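Tinthorpe Museum Receives Kolář Foundry Bronzes and Pattern Books

Monday, November 23, 2020

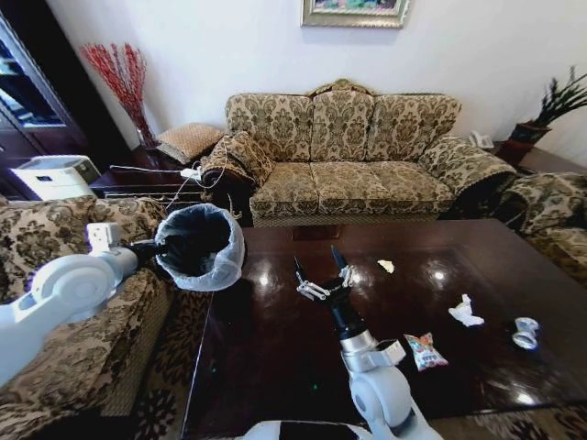 A dark, glossy wooden coffee table in a living room.

The Tinthorpe Museum of Decorative Arts has accepted the gift of 265 small bronzes produced by the Kolář foundry, together with the pattern books and casting ledgers in which the firm recorded its work. The gift comes from the Pamau Trust, which has held the material since the foundry closed, and was formally approved by the museum's board at its autumn meeting.

The Kolář foundry made bronzes for domestic display. Its output consisted mainly of figures, animals and small groups intended for mantels, desks and side tables, along with a smaller number of inkstands, bookends and paperweights. Larger pieces were cast to order and are not represented in the gift. The tallest work now at Tinthorpe, a standing figure of a reaper with a sheaf at her feet, measures 24.5" including its marble base.

Works by the foundry appear regularly at auction, where they have often been difficult to identify. Many casts carry only a number stamped into the rim of the base, without a signature or foundry mark. Others bear a mark but no number, and a few were sold with neither. Cataloguers have as a result described Kolář bronzes in general terms, or attributed them to better-known workshops with a similar finish.

The ledgers should settle a good many of these questions. They contain 2116 entries, each giving the pattern number, the date of casting, the alloy, the patina and, in most cases, the retailer to which the bronze was sent. The numbering begins at 1001. The reason for this is set out in a note inside the cover of the first ledger: numbers below that point were set aside for trial casts, which were to be melted down. Two pieces in the gift carry numbers in the lower range and appear to have escaped this instruction. Both are seated hounds, and they differ from the later commercial version in the position of the forepaws and in the treatment of the collar.

The pattern books, of which there are seven, hold pencil drawings and measured outlines of the models in production. Alterations are marked in red ink. One popular model, a pair of wrestlers on an oval base, was altered four times, and the museum now has a cast of every version except the third. Later books also include mounted photographs of finished bronzes, with notes on polishing and on the color of wax to be applied before dispatch.

Conservation staff have completed a first condition survey. Most of the bronzes are structurally sound. Common problems include surface dust held in old wax, small areas of green corrosion in recesses, and loose fixings where a figure has been turned on its base over the years. A group of 18 pieces was lacquered at some point after leaving the foundry, and the lacquer has yellowed unevenly. Removal will be considered case by case, after the original patina has been compared with the ledger description for that number. No piece will be repatinated.

Owners of Kolář bronzes are advised not to attempt cleaning before they have sought advice. Metal polish removes patina that cannot be restored to its first condition, and household sprays leave residues that draw moisture. A soft, dry brush is sufficient for routine dusting. Bronzes on marble or onyx bases should be lifted from beneath with both hands – never by the figure.

Access to the material will be phased. The ledgers are being scanned in the museum's library and will be made available to readers in the study room by appointment once the work is finished. The original volumes will be withdrawn from general handling at that point, although they may still be consulted where the binding, paper or ink is itself the subject of research. A searchable index by pattern number and title will follow. The museum will not provide valuations or certificates of authenticity on the basis of the ledgers, but staff will confirm in writing whether a given number is recorded and under what description.

A first display of 40 bronzes is planned for January in the east gallery. It will be arranged by model, with variant casts placed side by side and the relevant pages of the pattern books shown in facsimile. Among the works selected are the reaper, both trial hounds, the wrestlers, and a heron with one foot raised that the ledgers show to have been the firm's most frequently cast design. Admission to the display is included in the general museum ticket. Visitors should check current opening hours and entry arrangements before traveling.

The display will later move to Jilton, where the town gallery has a small collection of plaster models from the same foundry. The plasters were acquired separately at the sale of the firm's premises and have not previously been shown with the bronzes made from them. The two institutions have agreed to share photographs and measurements, and to use a common set of titles, many of the models having been known by different names in each collection. Where the ledgers give a title, that title will be adopted.

An illustrated handlist is in preparation and will be printed in an edition of 1000 copies. It will reproduce every bronze in the gift, with dimensions, pattern number, markings and patina, and will include a table of the foundry marks in order of use. A short essay on the retailers named in the ledgers will be added if research is complete in time for printing.

The Pamau Trust has attached few conditions to its gift. The bronzes and the records are to be kept together, no item may be sold, and loans are to be permitted to public collections able to provide suitable security. The trust has also contributed toward the cost of new shelving in the metalwork store, where the bronzes are now housed in padded trays according to pattern number.

Private owners and other museums holding works that may be by the Kolář foundry are invited to write to the metalwork department at Tinthorpe. Letters should give the height, width and depth of the piece, the wording or position of any mark, and the number on the base if there is one. Clear photographs of the underside are particularly useful. Objects should not be sent or brought to the museum without prior arrangement.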